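Stellamau to open furniture repair centre in former Olvera bus depot

Jan 26, 2001

Stellamau, the household reuse charity, has signed a 16-year lease on the former bus depot in Olvera Road and will open a furniture repair and resale centre there in October.

The building has 3615 square metres of floor space over two levels. The ground floor will hold a public showroom, a loading area and a van park. Workshops for joinery, upholstery and French polishing will be on the upper floor, along with a small training room and the charity's offices, which are moving from Hernemero Street.

Stellamau collects unwanted tables, chairs, wardrobes and beds from homes across the district, repairs them and sells them at low prices. Families referred by the council's housing office pay nothing for a starter set of furniture. The present workshop has been full for two winters and collections have had to be booked up to five weeks ahead.

"We have been turning away good solid tables for want of somewhere to stand them," said Efe Onuoha, director of Stellamau. "A table with a burn mark or a loose leg can often be put right in a morning. It should not end up at the tip, and with the depot we will have the floor to do the work." 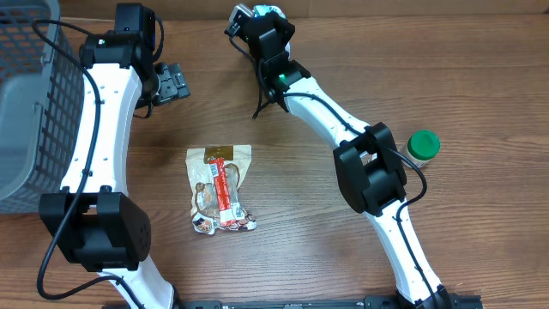
The centre will create jobs for eight full-time staff, including two joiners and an upholsterer. It will also offer places each year to trainees aged 16 and over, who will work towards a recognised certificate in furniture restoration. Applications for the first group open in the spring and no earlier experience is needed.

Building work is being carried out by Jusov, which will replace the roof lights, put in a goods lift and lay a new floor in the showroom. The old inspection pits will be filled. The clock on the front of the depot is to be kept and repaired — residents asked for this at both public meetings last year.

Prices at the new showroom will stay in line with those at Hernemero Street, where a four-seat kitchen table now costs £92 at most. Customers receiving benefits or a state pension will continue to get a discount. Delivery within the district will be free on orders over £90.

Yesenia Cárdenas, who will manage the workshops, said the extra room would let the charity accept larger items for the first time. "We get calls every week about sideboards and big dining tables and we have had to say no," she said. "We also want to start evening classes. People ask how to re-glue a chair or strip off old varnish, and it is much easier to show them at a bench than over the telephone."

The Hernemero Street shop will trade as normal until the move. Collections can still be booked by telephone or at the counter. Stellamau cannot take mattresses without a fire safety label, gas appliances or flat-pack wardrobes that have already been taken apart.

Shares: 16
Comments: 3

Recent news
Winter collection times for Hernemero Street
Depot clock to stay, residents told
Fire labels on sofas and armchairs: what to look for
Upholstery fabric wanted — offcuts and full rolls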